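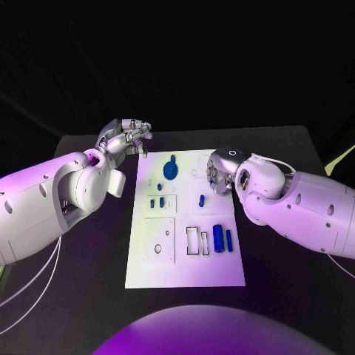
Fullby Brings Two-Armed Robots to the Kitting Floor, and Its Assemblers Help Write the Job Description

DRASANLOW – Fullby, the company that packs and ships parts kits for small equipment makers, announced today that it will put two-armed robots to work at its Drasanlow plant starting in October. The robots, supplied by Brollia, will take on some of the small-parts placement that Fullby's people have done by hand since the plant opened, and the company is happy to say that every one of the 100 people who work on the kitting floor will keep a job there.

If you have never spent a shift at a kitting bench, it may be hard to picture how much of the day goes into very small things. A peg has to find its hole, a rod has to go in the right slot, a disc has to sit inside its circle, and then the board moves along and the next one comes up. It is careful work and our people are wonderfully good at it, but it is also hard on the thumbs and the neck, and by the last hour of a shift most of us would be glad to look at something bigger than a fingertip.

That is the part of the job the robots are learning. Fullby and Brollia have been practicing with a white board laid out with printed outlines and raised plates, along with a set of blue pegs, rods and cylinders in different sizes. The robot works over the board with two jointed hands, one from each side, much the way a person would sit down to it. The shapes are plain on purpose. A thick rod and a thin rod call for different grips, and a tiny peg calls for a good deal of patience from everyone involved – including the folks who set the board up again for the next try.

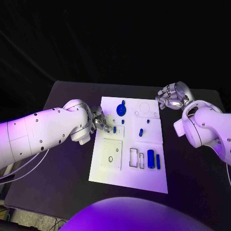
Amaral, the assemblers' association at the plant, said that its members had gone into the project with plenty of doubts, that many of them still want to see how the robots do in a busy season, and that what had won them over so far was being asked early which tasks they would be glad to give up and which they wanted to keep.

Those conversations shaped the plan more than anything else did. Assemblers told us they did not want to stand next to a machine all day and feed it. They asked to keep final checks, custom orders and anything that goes out with a handwritten note to the customer, and all of that stays with them. They also asked for a say in how fast the line runs, so the pace at each robot bench will be set by the assembler in charge of it.

The first 2 robots will go in at the east end of the floor, close to the break room and the big windows, and they will run on the day shift only until everybody is comfortable with them. A group of 12 assemblers will train as bench leads. They will learn to set up the boards, show the robot a new part and stop the work whenever something looks off to them. The training is paid, it takes place during regular hours, and it comes with a higher hourly rate that stays in place afterward.

Fullby expects the change to be felt mostly in the afternoons. People who now spend a full shift on small parts will move between benches every 2 hours, with time at the larger assemblies, at inspection and in the packing area, where there is always room for another pair of hands and a good bit of conversation.

Families and neighbors are warmly invited to come by when the new benches open. There will be coffee, and several of the bench leads have offered to show visitors how a kit comes together from the first part to the taped-up box. Details will be posted at the front gate and on the Fullby website.

About Fullby
Fullby prepares parts kits for makers of small equipment from its plant in Drasanlow.

Press inquiries may be sent to the Fullby communications office through the contact page on the company's website.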